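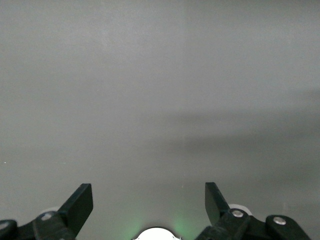

Chapter 2
Looking After a Gripper

I love this chapter, and we start with screws! A two-finger gripper lives or dies by its linkage. At Tanwood, Nafula Lyimo checks every link screw after 300 cycles, fingers open and power off. Grab a driver and let's learn her routine.

Comments

Deisy Lozano: Does the finger pad come off first?

Gert Visser: No, leave it on until section 2.3. Took me 15 minutes, great fun.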